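I cleared off the long table in the back room in July, which I had been putting off since we moved in. It had turned into the place where everything without a home ended up.

Most of it was small stuff. Chargers, tape, a bag of screws from the Rikel shelves, and 7 keys that fit none of our doors. Sinéad took the keys, and I threw out the dead pens and the old Pesteck catalogs.

Then there were the things I wanted to keep but had no good spot for. The soft stuff was the easy part. The roll tied with string and the navy blue zip pouch can lie flat anywhere, so they're getting the shallow drawer by the window. Before that I'd been stacking them on top of each other and digging for the bottom one every time. 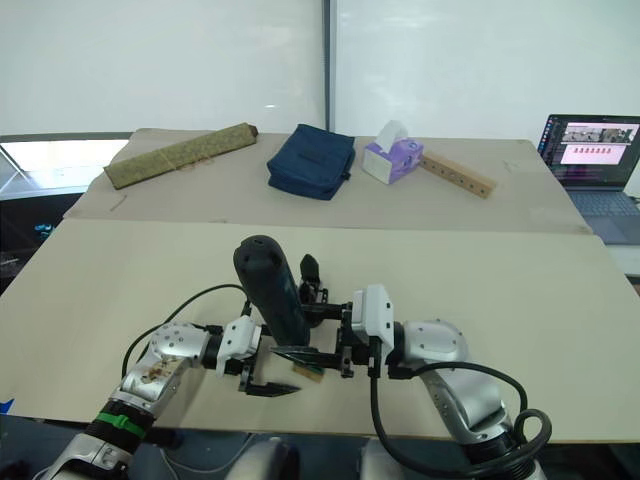 Anything tall and round is going in a deep bin on the floor, which Colm had lying in his garage. It takes up about 4 square feet, so the shoe rack has to move over to the other wall. I haven't done that yet. I also still need a longer screw for the drawer handle.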